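Chapter 6
Small Storage: Trays, Caddies, and the Work Surface

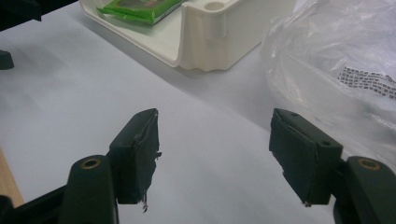

Most of the time lost at a desk or counter is lost in short searches. A person reaches for a pen, a packet, or a roll of tape, does not find it, and moves several other things in order to look. Each search takes little time. Over a working day the searches add up, and the surface is left less orderly than it was before. The earlier chapters of this book dealt with rooms, closets, and shelving. This chapter turns to the smallest unit of storage in common use, the open tray or caddy that stands on the work surface itself.

After studying this chapter, the student should be able to:

Explain the difference between active, resting, and passing items.
Select a tray or caddy suited to a given surface and a given set of items.
Plan the contents of each compartment and record the plan on a tray sheet.
Describe a routine for wrappings, bags, and other loose packaging.
Carry out a weekly reset of a shared work surface.

Key terms: active item, resting item, passing item, compartment, footprint, home position, tray sheet, reset.

6.1 The Work Surface as Storage

A work surface has two uses that compete with each other. It is a place to do things, and it is a place to put things down. Household and office manuals have often treated the second use as a fault to be corrected. The view taken in this book is more moderate. Some items belong on the surface, provided that they are few, that they are used there, and that they are held in a container with fixed limits.

Items found on a work surface may be sorted into three groups. Active items are used at that surface at least once a day. Resting items are used there from time to time, and are kept within reach as a convenience. Passing items have no connection with the surface and have been set down on the way to somewhere else. A snack bar, an opened letter, and an empty shopping bag are typical passing items, although any of them may remain in place for weeks.

The three groups are easily confused, even by the person who owns the items. In the Findgate survey, conducted for the first edition of this book, members of 86 households were asked to list what was on one desk or counter before looking at it. The lists were then compared with the surface. The survey recorded 2679 items in all. Active items were nearly always listed. Passing items were left off most often, and packaging was left off more often than any other kind of passing item. Students will repeat a simple form of this survey in Exercise 6.1.

6.2 Parts of a Tray

The terms used for small containers vary from one supplier to the next. In this chapter, a tray is any open container with a base and raised walls, low enough that its contents can be seen by a person seated at the surface. A caddy is a tray with at least one taller section for upright items. Many molded plastic organizers combine the two, with a low, open area on one side and a taller compartment on the other.

The footprint is the area of the surface that the container covers. It should be measured at the widest point, which on molded pieces is frequently the rim.

The walls keep items from sliding or rolling off. High walls hold more, but they hide flat items lying against them. A pouch or packet pushed to the back of a deep tray can be overlooked for a long time.

A cup or round well holds a single upright item, or a small bundle of them. It should be filled only to the point where each item can be lifted out without pulling up its neighbors.

The lip is the upper edge of the wall. Rounded lips are easier to wipe and less likely to catch on sleeves. Where the front wall dips, the hand can enter at a lower angle, and the dipped side should face the user.

6.3 Choosing a Tray

Selection begins with the items. The student should gather everything that is to be kept on the surface, remove the passing items, and lay out what remains. Only then should a container be chosen. When the order is reversed, the empty compartments tend to attract items that have no need to be there.

Color deserves brief attention. Pale interiors make dark and brightly colored items easy to see, but they also show dust and ink, and will need wiping more often. Dark interiors conceal marks along with small dark items such as clips and rubber bands. Clear containers show their contents from every side, and a disorderly clear container makes the whole surface look disorderly.

Weight should be considered wherever the user will be reaching with one hand. A light tray slides when an item is drawn from it at an angle. Small nonslip pads under the corners will correct this in most cases.

6.4 Assigning the Compartments

Each compartment should be given one kind of item, or two kinds that are used together. The place assigned to an item is called its home position. An item may leave its home position for as long as it is in use and should return there afterward.

The tray sheet is a half-page form on which home positions are recorded. It consists of an outline of the tray as seen from above, with the name of the item written in each compartment. For a tray used by one person, the sheet may be put away once the arrangement has become familiar. For a tray shared by several people it should stay close at hand, for example on the inside of a cabinet door. A blank tray sheet is supplied in Appendix C.

Large open compartments are the most difficult to assign. They will accept almost anything, and passing items collect in them first. Two remedies are in general use. The compartment may be divided with a strip of card or a small box, or it may be named openly as the place for passing items and emptied on a set schedule. The second remedy works well in households with children, where some means of catching stray items is needed in any event.

Case 6.1 The Reception Desk at Candasance

Candasance is a community arts center with a single reception desk, staffed in turns. In May the staff agreed to replace four small cups and a shoe box with one divided caddy. The first arrangement failed within two weeks. Pens were moved to the low section by left-handed staff, and the cup filled up with scissors, rulers, and a letter opener. A second arrangement was drawn up after each person had been asked to mark a tray sheet separately. Pens were given the low section. The cup was reserved for scissors alone, and the rulers went into a drawer. This arrangement was still in use when the present edition was prepared.

Question for discussion: What might the staff have learned by completing the tray sheets before choosing a caddy?

6.5 Wrappings and Bags

Loose packaging is bulky in relation to its weight. One crumpled plastic bag can take up more of a surface than the tray beside it, and it will spread if left alone. For this reason packaging is treated separately from other passing items.

The routine recommended here has two steps. When a package is opened, its contents go directly to their home positions. The wrapping is then discarded, recycled, or folded for reuse before any other task is begun. Bags that are to be kept should be flattened, folded in thirds, and stored away from the work surface. A limit should be placed on the number kept. Thin plastic bags must be stored out of the reach of small children.

Single-serving packets and wrapped bars may be kept in a tray if they are eaten or used at that surface. They should lie face up, with the date visible where there is one.

6.6 The Weekly Reset

A reset restores every item to its home position. For a surface of ordinary size it should require around 32 minutes on the first occasion and much less on those that follow. The tray is emptied completely and wiped, including the corners and the inside of any cup. The surface beneath the tray is wiped as well. Items are then returned according to the tray sheet, and anything not on the sheet is taken to the room where it belongs. If the same unlisted item appears at three resets in a row, the sheet should be revised to include it.

Exercise 6.1
Choose one desk, counter, or table. Without looking at it, write down everything you believe to be on it. Compare your list with the surface, and mark each item A (active), R (resting), or P (passing).

Exercise 6.2
Draw a tray sheet for a container already in use in your home or school. Note any compartment that holds more than two kinds of items, and propose a change. Explain your proposal in no more than 200 words.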